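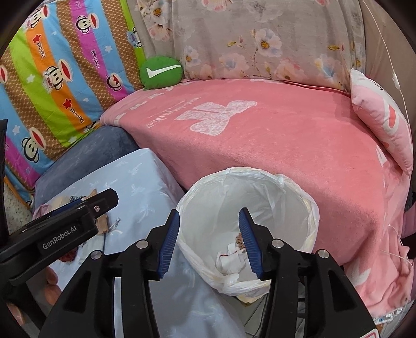

# Foltside: small litter, by the pink blanket

Tidying records, set 4. Scraps are picked up from a cloth-covered surface and dropped into a lined bin.

- **Items:** paper scraps, used tissues, short cord
- **Bin:** round, white plastic bag, rim folded over the edge
- **Records:** 708, in 24 folders
- **Bag change:** every 30 records

Small metal parts such as hooks are labeled `keep`. Folder names follow the Brastby list.

Contact: Caroline Nyaga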